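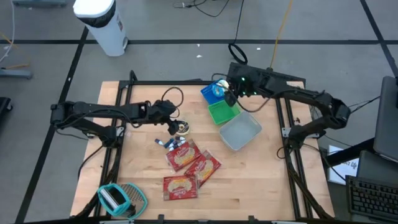 At what point should a reader of a detective novel be told that a witness has lied?

The marked passages place it most often shortly after the midpoint, once the reader has met every person who could gain from the lie.

Notebook, crime fiction reading project, May
Entry by Quyên Doãn, for the shared file

The second round of marking is closed. The collection stands at 256 novels, all of them with a single central death and a named investigator. The first round produced 3769 passages marked as false or misleading statements by a character. After the second round, 3317 remain. The difference comes almost entirely from one change to the marking guide: a statement is no longer marked when the speaker is merely mistaken. Ismail El Sherbiny argued for this change in the winter and the results support him. Under the old rule, a neighbor who misremembered the color of a coat was counted alongside a husband who invented a train journey.

Open point: narrators. The guide covers what characters say aloud, and it is silent on first-person narrators who leave things out. Falulow is the difficult case. Its narrator never states anything false, yet the account of the evening at the boathouse skips from supper to breakfast, and the whole solution sits in that gap. Yaqin Yao marked the supper paragraph. I marked the breakfast paragraph. Kedir Workneh marked neither, and wrote in the margin that silence should have its own category. I am inclined to agree, but a new category would require rereading every first-person book in the set. Left open until Hipólito has seen the margin notes.

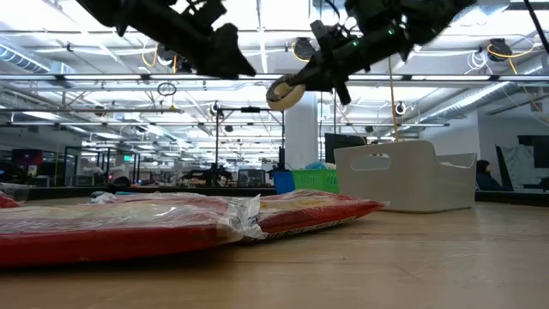 Red packages in clear wrap, on the wooden tabletop.

Notes on the Millmont books. These were read in order of publication, which was a mistake for our purposes. By the third volume the reader knows that Inspector Triệu says nothing when she doubts a witness, and so her silences begin to work as signals. Two readers who took the third volume first found the liar much later than those who had read the series through. The reading order must be recorded on each sheet from now on. Sheets already handed in should be completed from memory where the reader is certain, and left blank otherwise.

The translated titles also need attention. In the older English version of Ustau, the chapter headings give away the second death. The newer version numbers the chapters and drops the headings. Both are on our list under a single entry, and the sheets do not show which version was used. Ismail has asked for separate entries.

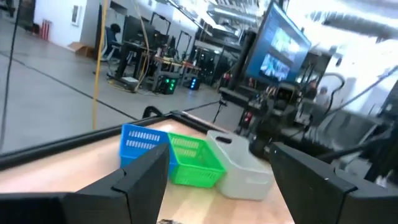

There is a related difficulty with back-cover copy. Several readers reported that they knew of the body in the orchard before opening the book, and their marks in the opening chapters are heavier as a result. Jackets should be covered or removed before books are given out. Electronic copies should begin at chapter one.

Agreement between readers remains good for spoken lies and poor for letters. A forged letter was marked as one passage by some and sentence by sentence by others. Proposed wording for the guide: a letter counts once, under the name of its true writer – where the book names one – and at the page where it is first read in full. Comments on this to Hipólito Gallardo, please, and in writing.

Still to do: split the Ustau entry, send the Falulow pages to Kedir, correct the totals sheet, which still shows the first-round number at the top.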